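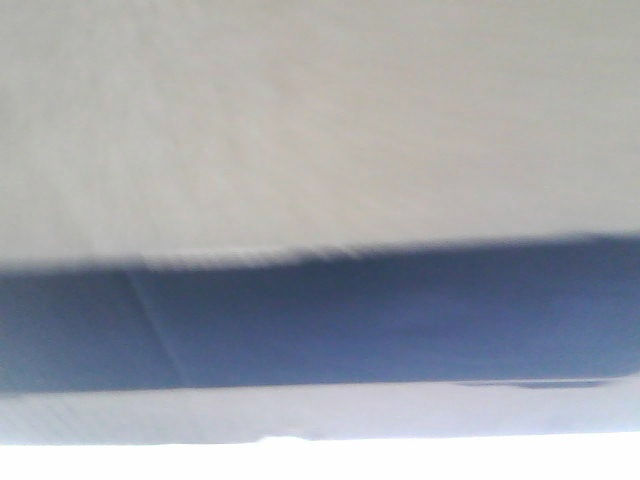

Fui ao dia aberto da Sindine em 28 de março, com pouca fé e um caderno. A empresa mostrava um braço que aprende a dobrar tecido, e Henrique Calado, que conduzia a visita, pediu ao público que não batesse palmas durante as tentativas. Gostei desse pedido.

Estamos habituados a demonstrações onde tudo corre bem. Eu desconfio delas. Ali vimos o braço falhar 4 vezes a mesma dobra, e a sala ficou impaciente. Um senhor atrás de mim disse que a sua mãe fazia aquilo de olhos fechados. É verdade, mas a mãe dele teve uma infância inteira para aprender o que é um pano.

Ngaio Donnelly, engenheira, contou que já gravaram mais de 2,000 tentativas e que guardam também as más. Penso que deviam mostrar estas primeiro – o visitante compreende melhor uma máquina quando a vê hesitar. Lamento só que a visita fosse tão curta e que ninguém falasse dos trabalhadores das lavandarias. Em maio há outra sessão, e vou fazer essa pergunta.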